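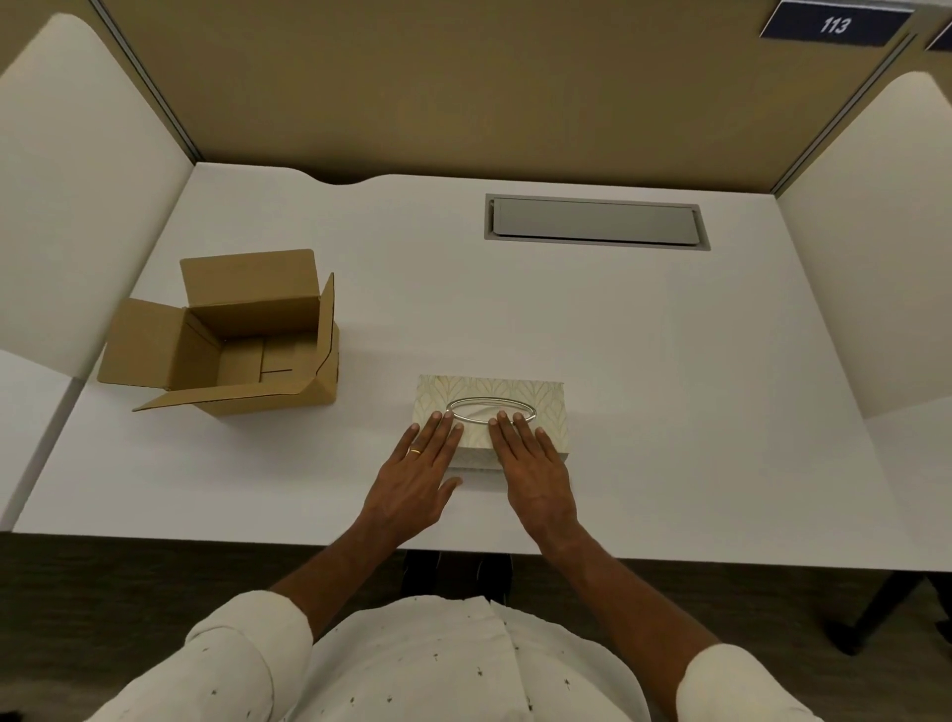

By Waltraud Diekmann

How to track your basal body temperature

Your basal temperature is your temperature at complete rest. In most people who ovulate it rises slightly after ovulation and stays up until the next period. A chart will show you that ovulation has probably happened. It will not warn you in advance, so it works best over several cycles.

What you need

A digital thermometer that reads to two decimal places in Celsius, or one decimal place in Fahrenheit. An ordinary fever thermometer is often too coarse. I use a Cuno, which has a memory for the last reading. You also need a paper chart or a notebook.

Taking the reading

1. Put the thermometer within reach of the bed the night before.

2. Take your temperature as soon as you wake, before you sit up, drink or talk. Try for at least three hours of unbroken sleep first.

3. Place the tip under the tongue, well back and to one side. Close your mouth and wait for the beep.

4. Write the number down straight away, with the time.

5. Do this at the same time every day, weekends included. If you get up at six on Monday and nine on Sunday, the later reading may be a little high.

Start on the first day of your period and call that day one.

Filling in the chart

Put the days along the bottom and the temperatures up the side. Mark each reading with a dot and join the dots. If you miss a day, leave a gap. Do not guess.

Make a note of anything that could affect the reading: a cold, alcohol the night before, a bad night, travel or a new medicine. Keep the odd reading on the chart, but circle it so you know to ignore it later.

Reading the result

Look for three days in a row that are all higher than the six days before them. The rise is often only 0.2°C or so. Ovulation usually comes just before it. My first chart looked like a saw blade and I could not find a rise at all. The second was much clearer, mainly through keeping to one time.

See your GP if you find no rise over three cycles, or if your periods are very irregular. Take the charts with you.

Do not use temperature alone as contraception without training from a qualified teacher.

Comments

Rocío Zapata: Does it matter if I change thermometers halfway through?

Waltraud Diekmann: Yes, it can. Finish the cycle with the old one if it still works, and note the change on the next chart.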